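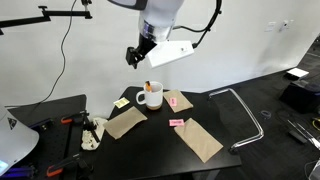 A white mug and paper napkins on a black table.

NOTICE TO MEMBERS OF THE BRINDENPORT CRICKET CLUB
Jun 15, 2026

The Secretary advises members that the matter of the Herrera innings has been concluded. The findings are set out below in accordance with the by-laws, together with the correspondence on which they rest.

In the final match against Drumberg, the scorebook records that the retired opening batter Libor Bartoš, visiting the ground as a guest of the club, was invited to fill a vacancy in the batting order when the side was found to be a player short. Mr Bartoš had not held a bat in competition for 33 years. He was entered at number eleven and was lent pads, gloves and a helmet bearing the name of the club's sponsor, Plinent.

Brindenport required 2 runs to win when the ninth wicket fell. Mr Bartoš walked to the centre at the pace he considered proper. The Drumberg captain lodged an appeal that the incoming batter had been timed out. The umpires conferred and found in favour of the batter, whose left pad had come undone near the boundary and had been refastened by a Drumberg fielder.

Mr Bartoš received one delivery. His own account, supplied in writing at the Secretary's request, reads as follows.

"I had made up my mind on the way out that I would leave it alone. It was a good ball, a little wide, and I had left ten thousand like it. Then I heard the bat. I do not recall asking my arms for anything. The ball went past point along the ground, and I remember thinking that whoever had played the shot had better run."

The batters completed 2 runs. The scorer entered them in ink, closed the innings at 133 for nine, and rang the bell.

The dispute submitted to this office did not concern the result, which Drumberg accepted that evening. It concerned the honour board. Under by-law 90, the name of the player who makes the winning stroke in a final is to be painted in gold lettering beneath the year. The same by-law provides that the board shall carry the names of members only. Mr Bartoš was not a member. The Herrera family, whose late father gave the board to the club and after whom the final innings of each season is named, wrote to ask that the space be left blank in preference to bending the rule.

The Secretary called on Mr Bartoš at his home to explain the position. He listened to the by-law in full and asked to have the second clause read again. He then said that he had no wish to be on a board. He had been on several, he said, and two of the pavilions had since been pulled down. What he wanted to know was whether the fielder who did up his pad had been thanked.

The fielder had not been thanked. She was sixteen and playing her first season for Drumberg, and her name appeared in the scorebook only once, under catches.

It is therefore determined that the space beneath the year shall remain blank, in keeping with the wishes of the family. A letter of thanks has been sent to the Drumberg club, addressed to the fielder by name and signed by Mr Bartoš, who declined the draft prepared for him and wrote his own. Its contents have not been disclosed to this office.

Mr Bartoš has since applied for membership in the ordinary category. His application was received with the correct fee. Under "Reason for joining" he has written "Pads need new buckles."

The borrowed bat has been returned to the kit room.

By order of the Secretary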